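Cutting Tables & Work Surfaces - FAQ
Updated 8/29/18

Quick answers, mostly the stuff we get emailed over and over. If yours isn't on the list use the contact form. Phone is slow in July and not much better now.

What size is the Varnlow top?
60 inches long. One size only. We had a longer one, it's gone, please stop asking :)

Can I see the grid lines from across the room?
Nope. They're thin and light gray on purpose. Up close you can line up a paper edge or a fabric fold no problem. Step back and the top just looks white. If you want bold black lines get the Fultico mat and lay it over.

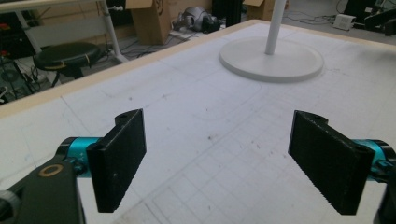

Varnlow owner, by email: I wish the lines were a shade darker, I lose them by evening. Put a lamp on the left side and that mostly fixed it, but a darker version would sell, just saying.

Noted. You're not the first. No plans yet for a darker print.

Are the squares accurate enough to measure from?
For lining up, yes. For measuring, use a ruler. Always.

Can I cut right on it?
No. Mat first. A blade will mark the top and we can't fix that. Not covered under the warranty either, sorry.

How do I clean it?
Damp cloth, drop of dish soap, dry it off. No scouring pads - they take the grid lines right off. Same goes for nail polish remover. Pencil comes up with a white eraser. Permanent marker, try rubbing alcohol on a corner first and go easy.

Hot stuff?
Irons, glue guns, mugs straight from the microwave - put somthing under them.

What can I stand on it?
Lamps, small stands, a sewing machine, whatever, as long as the bottom is flat. Stick felt dots under anything you slide around a lot. Check the dots for grit every so often, grit is what does the scratching.

Do round bases hold up okay on the table?
Fine. A tall pole on a round base wants to sit well back from where your hands are working, or you'll knock it with your elbow. Keep the middle clear for the actual work. Sounds obvious, we still get the emails.
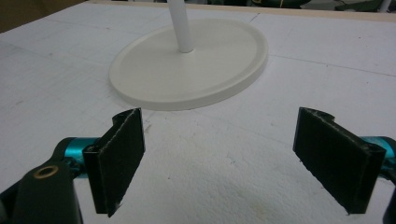
Round white base and pole on the white tabletop.

Will a white base match the top?
Probably not exactly. Whites vary. A creamy white looks warmer next to our top than it does in the store. Bring a sample if you're fussy about it. Plenty of people are.

Legs included?
No. Top only. Ateck trestles fit, so do the Kowalchuk folding legs. The Kowalchuk ones need 19 mm screws, not the ones in teh bag. Longer screws will come thru the top.

How long does shipping take?
Ships flat. Allow 21 days. Check the corners before you sign, and if one's crushed write it on the slip and send us a photo same day.

Can I return it?
Yes, unused, in the original box. You pay the freight back. Cut-down tops can't come back.

Part number for a replacement edge strip?
760. Comes in white, peel and stick. Wipe the edge down first and let it dry.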